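Porska社区阅览与学习空间改造项目阶段进展报告
报送：Clirkmont基金会项目管理部

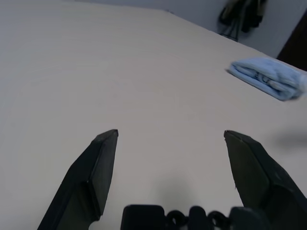
图1　浅米色桌面

一、总体情况
本项目由Trunusero社区文化服务中心承担，旨在将Porska旧邮政楼二层改造为面向居民的阅览与学习空间。自上次报告以来，土建部分已全部完工，家具配置和图书编目同步推进，总体进度与批准的实施计划基本一致。消防验收所需材料已提交主管部门，尚待书面答复。

二、已完成工作
阅览区地面找平、墙面粉刷及照明线路更换均已通过监理单位检查。原有窗框保留，密封条全部更新，临街一侧加装了隔音层。阅览区设计座位60个，按成人阅览、青少年自习两类分区布置。成人阅览区采用浅色桌面，自习区桌椅高度按设计单位意见作了调整，调整后的图纸已存档。
图书方面，首批馆藏3,000册已完成采购并运抵临时库房，其中地方史志和农业技术类图书由Pan书店协助配齐。编目工作采用统一分类法，条码粘贴与数据录入分组进行。清点中发现部分图书装订有缺陷，已与供货方商定换货，不另行产生费用。

三、经费使用
本期支出主要为土建尾款、家具预付款及图书采购款，各项支出均在批准预算科目之内。照明线路更换中，因原配电箱不符合现行规范，增加了一项更换费用，已从不可预见费中列支，并按资助协议第8条办理了书面备案。人员经费执行进度略低于计划，原因是编目岗位到岗时间较预期推迟。相关票据复印件及银行对账单作为附件另行报送。

四、存在的问题
（一）书架交付延迟。供货方通知，立式书架的金属构件尚未到齐，交付日期需顺延。我中心已要求对方出具书面交货计划，并保留依合同追究违约责任的权利。
（二）开放安排需重新评估。鉴于当前公共卫生形势，原定的居民座谈会和试开放活动已暂停，恢复时间将依据地方主管部门的通知确定。在此期间，馆员培训改为线上进行，教材已分发至各岗位。
（三）无障碍通道的坡道材料需重新选定。原方案所列防滑砖已停产，设计单位提出2种替代材料，我中心正在核对其检测报告和报价。

五、下一阶段工作安排
继续完成剩余图书的编目与上架准备，书架到货后立即组织安装。消防验收答复下达后，如有整改要求，将在限期内完成并报贵部备案。坡道材料选定后，施工预计可与书架安装同时进行，不影响总工期。在条件允许的前提下，空间拟于7月向居民开放，初期实行预约制。开放时间、借阅规则及读者证办理办法正在起草，定稿后将随下期报告一并报送。

六、需请贵部协调事项
请就人员经费结余能否结转至下一执行期予以书面批复。如需调整预算科目，我中心将另行提交申请表及说明。

Trunusero社区文化服务中心
2020年3月19日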